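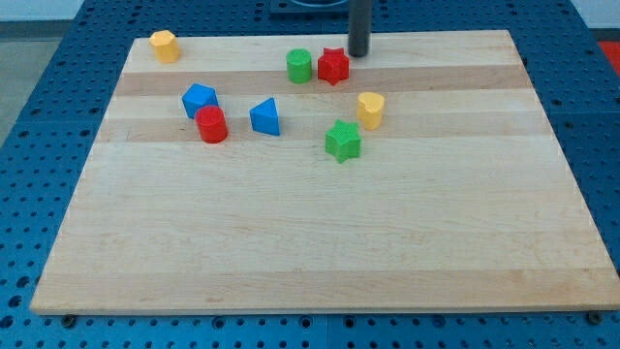

I finally have a task planner I like! It took me most of July and more coffee than I want to admit, but the language-to-pick pipeline now runs from end to end, and I want to write down how the middle part works before I forget why I did it this way.

The short version: you type a sentence such as "put the green star next to the red cylinder" and the system has to work out which block you mean, where it should go, and in what order to move things. With colored shape blocks the first step sounds trivial. I thought so too. Then I tried it with two stars of different colors and two cylinders of different colors on the same maple board, and my old matcher (color first, shape second, take the best score) picked the wrong one far too often. The red star and the green cylinder were the worst pair, sitting side by side near the far edge where the camera has the fewest pixels to work with. The masks bled into each other and I'd get one blob that was half red and half green.

Yasaman Moradi suggested scoring color and shape together over the whole set of blocks, so that every detection has to claim exactly one label. It's plain old assignment, a 10 line change, and it fixed most of my headaches in an evening. If something else has already claimed "red cylinder" with high confidence, the muddled blob can't have it. I love this kind of fix.

The planner on top is called Rerkeck (Ardalan Parsa named it, don't ask me how to say it). It keeps a small table of block poses and a list of goals, and it replans after every single move. Replanning takes 7 milliseconds on my desktop, so why not? The older version planned the full sequence up front and then carried on happily even when a block had rolled.

Placement is still the fun part. "Next to" gets turned into a ring of candidate spots, and each spot is checked for finger clearance. When one block stands right up against another, like the blue one behind the red cylinder, most of the ring is thrown out, and the planner has to move a neighbor first. Watching it come up with that by itself made me laugh out loud the first time.

I ran 200 sentences through the simulator last night and the planner found a valid plan for 90 percent of them. Most of the misses are rotations - a heart has a clear front, a cylinder doesn't, and my grammar has no idea what "facing me" means. That's next on my list, along with cleaning up the config files so Lejla Stojanović can run it without calling me.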